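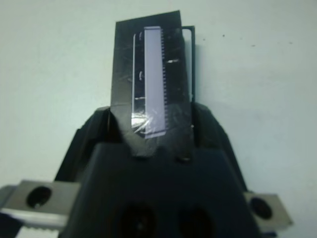 The tide gauge at Plarport had read high since January. The error was 39 millimetres at the top of springs and nothing at neaps, and Duygu Oral had been sent to find out why.

She took the gauge apart on the harbour office floor. The float was sound. The wire ran true over the pulley and the counterweight hung clear of the pipe. She cleaned the bearings, which did not need it, and put everything back.

"Well?" said Rodel Galang. He had been harbour master for 30 years and did not care for visitors from Fodard.

"The gauge is fine."

"Then the sea is wrong."

She wrote down the times of the next two high waters and went to look at the stilling well. It was an iron pipe bolted to the inner face of the quay, with a small hole near the foot to let the water in slowly. The hole was clear. She measured from the top of the pipe to the brass bolt in the quay wall and got 950 millimetres. The drawing said 950.

On Friday she walked the levelling staff up the hill to the reference mark outside the chapel, with Anel Mthembu to hold it upright. They went up in eleven stages and came down in eleven. The two runs agreed to within a millimetre. The quay had not moved either.

"Could we stop now?" said Anel. It was raining.

"No. Hold it on the bolt again."

High water was due at 16.20. Duygu sat on an upturned crate and read the staff against the open harbour every two minutes, then read the gauge. At half tide they matched. An hour later the gauge was ahead by four millimetres, then by nine. She lay on the wet stone and put her head over the side.

A drain came out of the quay a little above the half-tide line. It was not on the drawing. When the tide covered it, the water around the well lifted and turned slowly, and there was no weed on the stone there.

"Where does that come from?" she said.

Rodel looked over. He took some time about it.

"Tetteh's cold store," he said. "They put in a new pump after Christmas. I signed for it."

"You didn't report it."

"It's a drain."

She entered it in the log as an unrecorded discharge, with the bearing and the distance from the well. Under "Action" she wrote that the pump should be stopped over the next high water and the readings repeated. She turned the book round for his signature – page 794, the line below her own.

He read the entry twice and asked to borrow her pen.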